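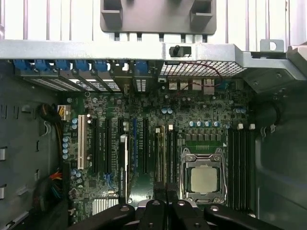
Inside the tower with the side cover off: blue slot clips at the left, black mesh grille beside them, rear ports below.

Cleaning and checking the inside of a desktop tower

These notes cover the yearly clean of a desktop computer. They were written for the office machines at Roltthorpe, but most towers are laid out in much the same way and the steps don't change a great deal. Allow an hour for the first one. After that you should be able to get through a tower in half the time.

You don't need any experience with electronics. You do need a clear bench, decent light and a bit of patience with cables.

What you need

A Phillips screwdriver, medium size. A magnetic tip is fine for case screws.
A soft paintbrush, 20 mm wide, that has never been used for paint.
A can of compressed air.
A vacuum cleaner with a hose, kept for the bench and the outside of the case only.
A small dish for screws.
A torch.
Masking tape and a pen.
A pad and pencil.

If you have an anti-static wrist strap, wear it. If you haven't, touch bare metal on the chassis before you start and again each time you come back to the bench.

Before you open the case

Shut the computer down properly from the menu. Switch it off at the wall, then pull the power lead out of the back. Press the front power button once with the lead out and wait a minute.

Label the leads at the back with masking tape before you unplug them. The keyboard and mouse plugs are easy to swap by mistake on the older machines. Take everything off, including the network cable, and carry the tower to the bench. Lay it on its side so that the motherboard will be at the bottom when the cover comes off.

Step 1. Take the cover off

Most side covers are held by two or three screws along the back edge. Put them in the dish. Slide the cover towards the back of the case and lift. If it won't move, look for another screw or a catch before you pull any harder. Some covers have been bent over the years and need a firm push with the heel of your hand.

Stand the cover somewhere it won't be kicked. The edges can be sharp.

Step 2. Look before you touch

Get the torch and spend a couple of minutes finding your way around. Start at the back panel. The expansion slots are the row of narrow openings where cards poke through to the outside. On a case like the one in the picture they are held with blue plastic clips, seven in a row, and there are no screws to undo for a card. The slot covers have thin perforations that let air through, and fluff collects in them.

Beside the clips is a square-holed mesh grille. Follow the back panel down to the ports at the edge of the motherboard, then across to the white power connector plugged in near the corner of the board. The bundle of black cables feeding it runs down the side of the case.

Now draw a rough plan on the pad. Mark every plug you think you might knock, with the colours of the wires going to it. Yellow and black is common on the main connector. Thin single wires, such as the red one that loops over the mesh in this tower, deserve their own line on the drawing - they are the ones that get snagged by a sleeve.

Step 3. Move the cables aside

Do not unplug anything for an ordinary clean. Lift the loose bundles gently and hold them against the side of the chassis with a loop of masking tape. Tape to the metal, never to the board.

If you find spare power plugs hanging free, leave them as they are. Every tower has a few. Tuck them away from any fan when you finish.

Step 4. Brush out the dust

Work from the top down and from the back panel towards the front. Use the dry paintbrush with light strokes.

Brush the slot covers and the clips first, then the mesh. Do the mesh from the inside and again from the outside.

Go along any metal crossbar and into the corners where it bends down to the side of the case.

On the motherboard, brush between the expansion slots lengthwise. Go easy around the capacitors, the small upright cans standing on the board. They won't fall off if you touch them, but there is no call to lean on them.

While you are there, look at the tops of the capacitors. They should be flat. A domed top or a brown crust means the board should be looked at by the repair shop before the machine goes back to work.

Step 5. Blow out what is left

Take the case outside or to an open door. Hold the can upright and use short bursts from a hand's width away. Put a finger on the hub of each fan to stop it spinning while you blow through it. Start with the power supply, blowing in through its vents, and finish with the mesh grille.

Never put the vacuum nozzle inside the case. Evander Crichton lost a jumper cap up the hose in September and we never found it.

Step 6. Check the plugs and cards

Press down on each power and data plug with one finger. None of them should move. If one clicks, it was loose.

Check that every blue clip is fully closed. Press on the top edge of each card to see that it is sitting level in its slot. With an empty slot, see that the cover behind it is still in place, as a missing one upsets the airflow.

Step 7. Close up and test

Remove all the tape. Compare the cables with your drawing. Count the screws in the dish, slide the cover on and do the screws up finger-tight before using the screwdriver.

Plug everything back in and start the machine. Listen for a ticking noise, which is usually a wire touching a fan. If you hear one, shut down, pull the lead and open it up again.

Write the date on a piece of tape inside the cover. Macario Esquivel keeps the list for the front office, so let him know which machine you've done.

Last updated January 8, 2002

Related pages
Replacing a case fan
Fitting a second hard drive in the Ovel tower
Cleaning a ball mouse
Finus monitor stands - tightening the hinge
Labelling leads and power boards
Cruickshank label printer: clearing a jam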